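Small Press, Long Table: how Grorkness makes its comics

The comics shop in Priravthorpe closes at six on a Tuesday, and at ten past the folding table comes out.

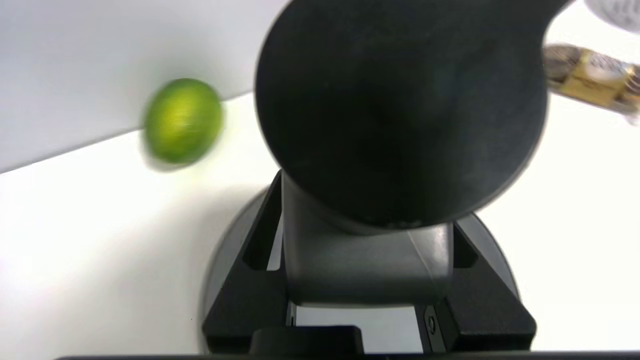
Grorkness is a comics press with no office and no full-time staff. It publishes two books a year, both in black and white with a single extra colour, and it has kept to that pattern since its first title, a ghost story set in a swimming pool. Everyone involved has another job. One of the editors teaches maths. The person who does the lettering drives a delivery round that ends in time for the meeting, most weeks.

The new book is called Himen. It runs to nineteen chapters and follows a girl of twelve who moves to an island with her grandmother and finds that the local children have their own map of the place, drawn and redrawn over several generations. Himen is the name of the island. The author says the word came from a misheard bus announcement and means nothing. It took four years to draw, much of it on a kitchen worktop.

Graphic novels for readers between nine and thirteen are now the part of the shop that sells best on a Saturday. Parents who would once have steered a child towards the prose shelves have mostly stopped doing it. School librarians come in with lists. What the big publishers offer that age group is good, and there is plenty of it, so a press the size of Grorkness has to decide what it is for.

The answer, as the editors put it, is books that go a bit slower. Himen has a chapter in which almost nothing is said. The girl walks from the harbour to the school and back, and the weather changes. A larger house asked for that chapter to be cut. Grorkness asked for two more pages of it.

The print run is 2000 copies. That is a lot of boxes for people who store their stock in a spare bedroom, and it was argued over for most of a winter. A smaller run would have pushed the cover price past what a child with a birthday book token can spend. A larger one would have needed a loan. The printer wanted a decision by April and got one with a day to spare.

Printing is the part readers rarely ask about, and the editors could talk about it all evening. The extra colour in Himen is a dull green, used for the sea and for anything the grandmother remembers. On the first proofs it came out closer to mint, and the memory pages looked like an advert for toothpaste. The second proofs were too dark. The third were right on the coated sheet and wrong on the uncoated one, and the book was always going to be on uncoated. In the end the artist went to the printer's with a painted scrap of card and stood by the press while they matched it.

Lettering caused the other delay. The islanders in the story have a few words of their own, and the author wanted those written in a different hand. The typeface chosen is Zelenák, a narrow, slightly uneven face with good accents. It reads well at small sizes but sits lower in a speech balloon than the main lettering, so every balloon that mixed the two had to be adjusted separately. There are 21 in the harbour chapter alone.

Selling the book falls to everyone. The shop takes a box on publication day. Other boxes go to fairs, where the press shares a table with a zine maker who brings her own tablecloth, and the rest is post. Orders are packed by hand, with a printed slip that folds out into the children's map. The map has a mistake in it, a path that leads off a cliff. It was left in after a younger reader said it was the best bit.

There will be no launch party as such. The shop plans to stay open late and put the original pages on the wall at a height children can see. Anyone who comes can add to a blank map of Priravthorpe, which will be pinned up by the till — felt pens supplied, no prizes.

Work has already begun on the following book, a comedy set in a bakery. The script is finished and the first six pages are pencilled. The editors have told the artist that she can have her second colour, provided she picks it before Christmas.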